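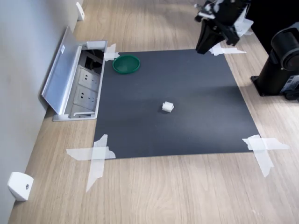 Plellex work mat, charcoal, taped at the corners on a wood-grain tabletop.

Plellex Square Work Mat, Charcoal
Item 456

Sold by Zemberg. Ships flat.

The Plellex mat is a plain square mat for craft tables, repair benches and kitchen counters. It protects the surface underneath from scuffs and glue drips and keeps small parts from skating off when you bump the table. The matte finish cuts glare under a desk lamp. There is no printed grid. If you need measuring lines, see the Plarkus ruled mat, item 772.

What it works for
Gluing and light painting, sewing repairs, model kits, watch and eyeglass repair, sorting beads and screws, wrapping small packages. It is not a cutting mat. A rotary cutter or craft knife will mark it, and blade damage is not covered by the warranty.

Holding it in place
The underside has a light texture that is enough for most handwork. On a slick tabletop, or if you lean on the mat while you work, tape the corners down. Masking tape peels off most sealed tabletops cleanly if you don't leave it on for months. Try a hidden spot first on waxed or oiled wood. Double-sided carpet tape holds better but leaves residue on the mat.

Care
Wipe with a damp cloth and a drop of dish soap. White glue can be left to dry and peeled off. Super glue will bond to it for good. Don't use acetone or put it in the dishwasher. The surface handles warm mugs but not soldering irons, hot glue nozzles or pans.

New mats may have a slight rubber smell. Leave yours out of the packaging overnight and it should fade. If a corner lifts after shipping, put a few heavy books on it until the next day.

Ordering
Sold singly or in packs of 6. Packs come with paper sheets between the mats, which should stay in place if you are storing them. Charcoal is in stock. The sand color is back in December.

Orders leave our Barajas warehouse within 7 working days. Unused mats can be returned in the original sleeve. We can't take back mats that have been trimmed.

Warranty
One year against splitting and peeling in normal use. Fading from direct sun is not covered. Keep your order number, as we can't look up a purchase by item number alone.

Related items
Plarkus ruled mat, item 772
Plellex parts tray
Plellex storage sleeve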